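[mending-list] Re: the Kestum take-back bags

From: Nayeli Sandoval
To: mending-list

I read the Kestum leaflet twice and I still don't know where the clothes go. It says "given a new life." It says "kept in the loop." There is one figure in it, 174 collection points, and that only tells me how many places will accept my old jeans. It says nothing about what happens to them after the lid shuts.

The voucher bothers me more. You hand over a bag and get 20 dollars off your next order, but only if the order comes to 59 or more. So to be rewarded for owning fewer clothes I have to buy some. Maybe I'm being sour, but I remember the same deal at Pálfi a few years back, and I came home with two shirts I didn't need and a feeling that I'd done something good.

Denim is my real question, as most of what I have to get rid of is denim. I was told at the drop-off counter that it gets shredded for insulation. All of it? Zippers, rivets, elastic, the thick seams with the topstitching? I asked and got a smile.

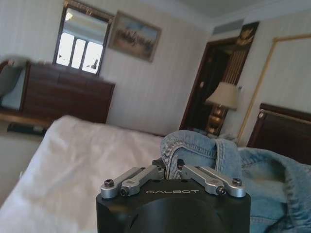 Benedek Lengyel wrote:

> I think you're being hard on them. I've used the bags since December
> and I like not having to sort anything. The charity shop near me turns
> away half of what I bring and is shut whenever I'm free. If even part
> of a bag gets worn again, that beats the trash. As for the voucher,
> you don't have to use it. I gave mine to my sister. And stretch denim
> can be recycled now, I read that on the Kestov page.

Benedek, I'll give you the charity shop hours. Mine are terrible too.

But "if even part of a bag" is the bit I can't get past. Which part? If they know, they could print it. A company that can tell me its number of collection points surely weighs what comes in and keeps a note of who buys it. I wrote to ask for three things: the share sold as clothing, the share shredded, and the share burned or dumped. The reply thanked me for caring and attached the leaflet.

I looked at the Kestov page as well. Read the stretch denim paragraph again, slowly. It says the fabric "can be" recycled and that a trial is planned. It does not say anyone has recycled a pair of jeans. It's the same owner as Kestum, by the way. Scroll to the bottom.

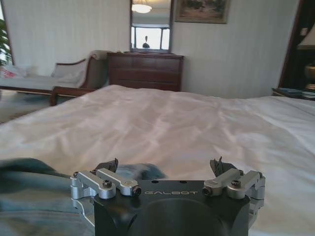

Photo: Nayeli Sandoval

For what it's worth, my own plan is dull. Anything with wear left in it goes to somebody I can name. The light blue stuff I cut up for patches, and the worst of it becomes rags for the bike. That still leaves waistbands, and I have no good answer for waistbands.

To whoever asked off-list about the Lestido dye: I would wait. The label promises one packet will cover 700 grams of fabric "in any condition," and I don't believe any dye that says that. Try it on a pocket first.

If anyone has had a straight answer out of Kestum, with numbers in it, please post the whole thing to the list. I'd be glad to be wrong.

Nayeli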